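Clearing a table top and sorting out the small bits
Posted May 1, 2019 by Elvira Giraldo

If your house is anything like mine, there is one table that collects everything. Ours stands in the corner of the back room, and by the end of a week it has had toy bricks on it, lids from things, a cup or two from the children's tea set, a button, the cap off a glue stick and at least one piece of a game we gave away in January. None of it is big enough to look like a mess by itself, so it gets left, and then somebody wants to lay out a sewing pattern and there's a great sweeping of arms and half of it ends up under the radiator.

I have been asked a few times since the airing cupboard page how I deal with the small things, so I'll go through it as I do it at home. It isn't clever, but it has lasted us three winters now!

Before you start

Find a shallow tray and two or three tubs. I like the flat-bottomed sort that dips come in, washed out well, but ice cream tubs do just as nicely. You want them low enough to see into without picking them up. My sister-in-law uses a muffin tin for this and swears by it (twelve little compartments, and it goes back in the oven drawer afterwards), though I find I fuss too much over which hole a thing belongs in.

Put the tray on a chair beside the table and not on the table itself. I know that sounds like a small thing, but a tray on the table takes up the very space you are trying to clear, and you end up shuffling it from one side to the other.

Picking up

Start from the middle and work out to the edges. Most people do it the other way round, and I did for years, but small things roll, and anything you nudge from the edge goes on the floor. Lift each piece instead of sliding it, particularly on a polished top. Grit gets under a toy brick very easily and one good drag will leave a line you'll be looking at every breakfast time.

Take hold of bricks and blocks by their sides. Little cups are best lifted by the body, never pinched at the rim if they're the thin plastic kind, as they split. Flat round pieces are the awkward ones -- counters, discs, the lids of paint pots -- and the trick is to slide them over the edge of the table into your other hand, or to press down on one side with a fingertip if they have any curve to them. On a top that marks easily, a bit of thin card slipped underneath works just as well and saves your nails.

Sort as you go, but keep it rough. I have bricks in one tub, cups and pretend food in the second, and everything else in the third. The third tub is allowed to be a muddle. I go through it on a Sunday with a cup of tea and most of it turns out to belong to something upstairs.

Wiping down

Once the top is bare, give it a dry brush first to get the crumbs off, then a cloth wrung out in warm water with the smallest drop of washing-up liquid. Dry it straight away with a clean tea towel.

A marble-look or stone-look top wants a little more thought. The swirly ones are wonderfully forgiving, and that is rather the trouble with them, as a smear of jam can sit in all that grey and beige for days before anybody notices. Get down with your eye level with the surface and look across it towards the window. Keep vinegar and lemon well away if yours is real marble, whatever you may have read elsewhere, and if you don't know what it is, treat it as though it were real. Plain soapy water has done for mine.

If the table is pushed into a corner with papered walls, mind your wet cloth along the back. We have a small flowered paper and I once left a tidemark on it that took a good deal of patient dabbing with stale bread to fade. I now do the last few inches with the cloth folded over a ruler.

Leads and cables

Anything with a lead should have it brought round the outside of the table and down over the side, so the middle stays clear. A bulldog clip on the table edge will stop it slithering off. Leave some slack, mind you. A lead pulled tight is one that gets caught by an elbow.

Where it all lives afterwards

Our tubs go on the low shelf with a strip of masking tape on each for the label. Retno Sitompul wrote to say that she draws a picture on hers for the little ones who can't read yet, and I have pinched the idea shamelessly. Harish Tyagi asked whether it's worth buying one of those big sets of drawers. I would say wait a month and see what you're really keeping. I was certain we owned 1000 bricks, and then we had a proper go one wet afternoon and there were 835, plus 104 that belonged next door.

If you do buy drawers, measure the shelf first, and take the measurement at the back as well as the front. Old houses are never square -- ours loses a good half inch by the skirting.

Next time I'll be doing candle wax on tablecloths, which Chaimae Zaki has been very patient about.

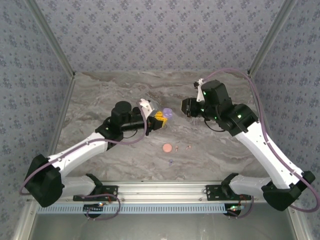 Small bits on a marble-patterned top, with a yellow block held in a gripper.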